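Unit 9: How Farm Milk Is Priced

Reading notes for the agricultural marketing course. Instructor: Leilani Strickland

Read these notes before the worksheet. You do not need the textbook chapter for this unit, but keep the glossary from Unit 5 handy.

1. What the farmer is paid for

A raw milk check starts with a base price. In most contracts the base is tied to milk of a stated fat and protein content. Milk that tests higher earns a premium and milk that tests lower takes a deduction. Somatic cell count and bacteria count are handled the same way, through a bonus scale.

From that gross figure the buyer takes out hauling, co-op dues and any promotion fee. The amount left is the net pay price. When two farmers compare prices over the fence they are often comparing a gross with a net, so always ask which one you are looking at.

2. Kinds of contract

A fixed-price contract sets one price for the whole term. The farmer knows the income but gives up any gain if the market rises.

A formula contract moves with a published market, usually butter and powder or cheese. It passes risk back to the farm, and the check can change every month.

A cost-tracking contract moves with feed, fuel and fertilizer. Reviews happen on set dates, so there is a lag — feed bought at a high price in July may not show up in the milk price until well after it has been fed.

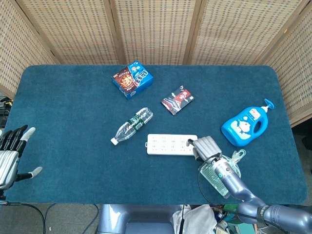 Reading time: 9 minutes

3. Worked case: the Holloway herd

Dolores Nakamura milks at Holloway and ships to the Skerkton creamery on a formula contract. Her hauling charge is a flat stop fee of 30 dollars per pickup, whatever the load.

Suppose a pickup is 2000 pounds. Milk is priced per hundredweight, so that is 20 hundredweight, and the stop fee works out to $1.50 per hundredweight. If the pickup is twice as large, the fee falls to 75 cents. Small herds feel flat charges more than large ones do, and this is one reason a buyer may prefer fewer, larger suppliers.

Now suppose the creamery offers to drop the stop fee and lower the base price by $1.00 per hundredweight. At the smaller pickup she gains 50 cents. At the larger one she loses 25 cents. Check both results before going on.

4. Terms to know

Hundredweight: 100 pounds of milk.
Component pricing: payment by the weight of fat, protein and other solids.
Basis: the gap between the local price and the published market price.
Notice period: how long either side must wait before leaving the contract.

5. For the worksheet

Answer all 5 problems and show the units at each step. Problem 4 uses the Holloway numbers with a different stop fee. Round to the nearest cent only at the end.

Adesuwa Nnaji has the spare copies of the contract packet. Questions about grading go to Sunita Lindqvist.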